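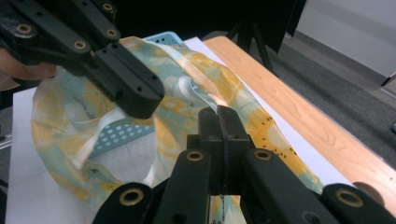 Print | E-mail

Workshop notebook, Monday, late morning

Scarf day! I've been looking forward to this since we finished the tea towels. Thin printed fabric is my favorite thing to fold and also the thing I'm worst at, so I want to get some notes down while they're fresh.

The yellow and mint one is gorgeous. Pale yellow and mustard blotches, teal washes, white swirls all through it, and thin enough that you half see the table under it. It's also a pain to square up, and the print is no help at all. With a check or a stripe you can follow a line down the cloth, but a blotch is a blotch, and twice I folded along what I thought was the middle and came out a hand's width off.

What worked best today: find two corners first, before trying to flatten anything. Pinch one, run along the edge to the next, then lift both and let the rest hang. The loops mostly drop out by themselves - lovely to watch. Patting it flat from the center just moves the wrinkles outward and then they come back.

Fold in half the long way, then again, then thirds. Omwood's sheet says quarters for scarves, but thirds sit better in the Umstead drawer and you can still see a good bit of the pattern from above. I'd like to change the sheet. If anyone objects, write it in the margin here.

Weights, from the kitchen scale: the whole scarf pile came to 1058 g, the heavy knitted one 268 g of that. The drawer limit we set back in April was 500 g a section, so the pile needs three sections and the knitted one can share with the gloves.

Stopped at 11:45 with the pile over half done. Very happy with the edges on the last few, much crisper than last week's.

Still to do:
- the Sisay bag, all small squares, should be quick
- relabel the Bitum box, the tape has lifted again
- try the two-corner start on the big cotton sheet (I really think it will work there too!)
- ask if we can keep the yellow one out as the practice scarf, it shows every mistake and I learned more from it than from the rest of the pile

Print | E-mail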